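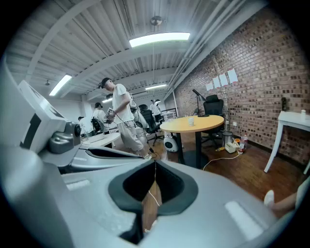 August 19, 2025
By the Darex press office

Darex has finished the move of its customer service team from Ornham town centre to new premises on Sotelo Road, and the office is now open to callers. The work took five weeks in July and August and covered new wiring, a kitchen and a step-free entrance. The main office has kept its wooden floor, and the ceiling is plain white to match the meeting rooms next door. All 30 members of the Ornham team have transferred to the new address.

The company supplies and repairs heating controls for homes and small businesses. Its Ornham office answered 2,716 enquiries in July, most of them to do with the Dino room thermostat and its replacement parts. Telephone numbers and email addresses stay the same. Post sent to the old address will be forwarded until the end of the year.

Customers can bring a Dino unit to the Sotelo Road counter for testing without an appointment. Tests take around 3 minutes, and units that need repair are returned by post. Proof of purchase is needed for any repair under guarantee.

The counter is open on weekdays from nine until half past four. Parking for visitors is at the rear of the building, with two spaces kept for blue badge holders. The former office will be handed back to its landlord next month.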